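4.2 What gets left in the drum

I went into the laundry rooms expecting to write about queues, and I came out with pages and pages on socks! Of the 373 loads we logged at the Nirneleck dorms, 31 left something behind, nearly always one small thing (a sock, a washcloth, once a single glove).

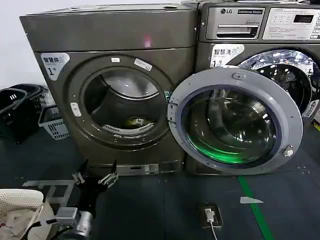 Figure 3. Dryer 1 and washer 1, side by side, with a small yellow-green item at the bottom of the dryer drum.

Lenka Tóth and I asked residents how they check a machine before walking off. Most told us they give it a quick look, and a few spin the drum by hand, a habit I've now picked up myself. People were much fussier about washers, where they feel along the rubber seal. Section 4.3 gets into what happens to the strays, including the shelf by the door.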